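Search this title
Reading time: 8 minutes
Filed under: Home Records and Small Storage

Chapter 2
Small Containers

Most household storage problems are small ones. A family may own a good closet and a sound set of shelves and still lose a spare key every August. The items that go missing are usually flat, light, or shorter than a finger, and they need a container close to their own size. This chapter deals with two of them: the small clear box and the card wallet.

A clear box lets you check the contents without lifting the lid. It suits pins, spare buttons, memory cards and anything else that would slide to the back of a drawer. Choose the box after you have sorted the items, and keep one kind of item in each.

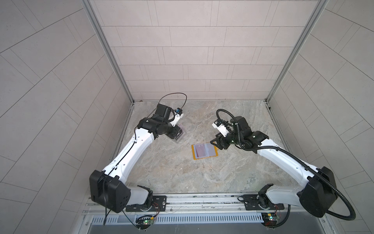
Xinyi Feng disagrees with sorting first. In her view people fill whatever box they have, so it is better to set out a few boxes on the table and let their size limit what is kept. Both methods are used in the exercises, and you should try each one before settling on a habit.

Cards are a different case. They are all nearly the same size, they stack well, and they are easily forgotten - a full wallet can hold a library card nobody has used since the last move. A wallet with clear or pale sleeves works like the pages of a small book. You turn to the card you want and leave the others alone.

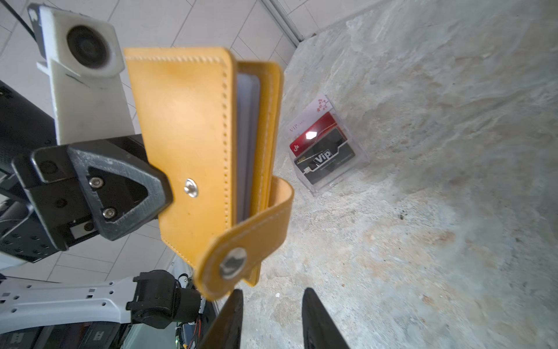

Closures matter as much as sleeves. A strap with a snap keeps the covers together in a bag, but an overfilled wallet will strain the snap and may bend the cards. Take out any card you use less than twice a year and store it at home in a labeled box.

Terms to learn: sleeve, gusset, snap stud, closure strap, working set.

Section 2.1 begins with emptying a wallet and sorting its cards into a working set and a home set.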